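Accueil Opinions Essais Ateliers Matériel Archives Contact

Le bras qu'on peut démonter

Septembre 2018
Par Joana Rebelo

Je n'avais pas ouvert un kit de robotique avec autant de plaisir depuis mes années d'école technique. Le Clandex, que vend la petite maison Clomameck, arrive dans deux cartons, avec un tournevis, trois clés, un sachet de vis de rechange et un manuel de 55 pages où les schémas sont enfin assez grands pour être lus debout, les mains prises. J'ai mis une soirée et demie à le monter. La demi-soirée en trop est de ma faute : j'avais inversé deux câbles au poignet, et le manuel m'avait prévenue en gras.

Je ne vais pas faire un banc d'essai. D'autres le feront mieux que moi, avec des tableaux. Ce que je voudrais défendre, c'est une idée simple, à savoir qu'un bras robotisé destiné à la maison ou à l'atelier devrait pouvoir s'ouvrir comme on ouvre une machine à coudre. On soulève un capot, on voit les courroies, on comprend ce qui tire sur quoi. Le Clandex est le premier kit de sa catégorie qui m'ait donné ce sentiment, et je l'ai eu entre les mains assez longtemps pour que l'enthousiasme des premiers jours soit passé. Il m'en reste beaucoup quand même !

Bernardo Amaral, avec qui je partage l'atelier depuis le printemps, n'est pas de mon avis. Pour lui, un appareil domestique doit être fermé, silencieux, et réparé par quelqu'un d'autre. Il me cite toujours son lave-linge. Je lui réponds que le lave-linge fait une seule chose, toujours la même, alors qu'un bras passe sa vie à rencontrer des situations que son fabricant n'a pas prévues. Il faut bien que celui qui s'en sert puisse régler, resserrer, changer une pièce. On en discute encore, en général au moment de ranger les outils.

Le prix, parlons-en. Le kit complet coûte presque 2 000 euros, et c'est une somme. Mais les pièces se vendent à l'unité, et c'est là que mon regard a changé. Une courroie, un roulement, un doigt de pince : on commande ce qui manque et on garde le reste. J'ai usé un jeu de garnitures en quelques semaines de manipulations un peu brutales, je l'ai remplacé en 20 minutes, et le bras n'a même pas eu besoin d'être réétalonné. Le concurrent que j'avais loué l'an dernier, le Macedo, repartait chez le constructeur pour la moindre égratignure. Il était plus rapide, je le reconnais volontiers. Il était aussi absent un mois sur trois.

Aino Honkanen, qui anime des cours du soir pour adultes, a mis le même kit dans les mains d'un groupe de débutants. Elle m'a écrit une longue lettre à ce sujet – une vraie lettre, avec des croquis dans la marge – où elle raconte que les participants ont cessé d'avoir peur de l'engin le soir où ils ont dévissé le coude. Avant, ils se tenaient à distance et chuchotaient. Après, ils lui parlaient comme à une vieille voiture. Je crois que tout est là, et aucune fiche technique ne le mesure.

Reste la question de l'endroit où l'on fait travailler ces machines. On les essaie trop souvent sur des tables blanches, bien éclairées, avec des cubes de couleur. Or je veux savoir ce qu'un bras vaut dans une cuisine, avec des plans de travail qui brillent, des bouilloires, des angles et des placards.
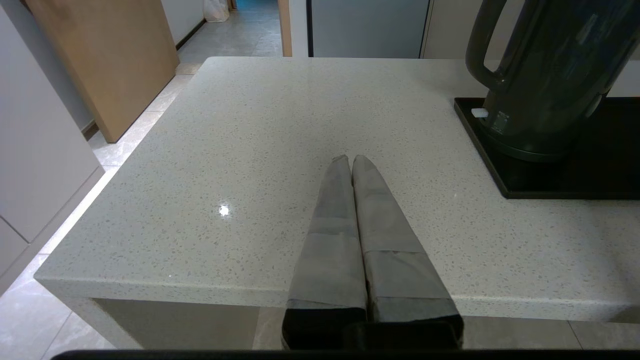

Une surface brillante suffit parfois à tromper une caméra, et c'est sur ce point que le Clandex me laisse sur ma faim. Le logiciel de vision livré avec le kit est correct, sans plus. Il confond volontiers un reflet et un objet, et il faut baisser soi-même l'exposition dans un menu que j'ai mis longtemps à trouver. Etornam Aryee, qui maintient une version modifiée du programme sur le forum des utilisateurs, a beaucoup amélioré les choses. Sa version est gratuite, bien commentée, et elle existe parce que le code est ouvert comme le reste. J'aurais préféré que Clomameck s'en charge, mais je préfère mille fois ce manque-là, que l'on peut combler, à un défaut enfermé sous un capot collé.

Une mise à jour est annoncée pour novembre, avec une pince un peu plus souple et un manuel augmenté. Si les vis restent apparentes, j'en prendrai un deuxième, et Bernardo pourra garder le premier fermé si ça lui chante.

À lire aussi
Eduswood : du bois et des moteurs pour apprendre
Armindo Vieira, 50 ans d'établi
Faut-il louer son bras robotisé ?
Petit éloge du tournevis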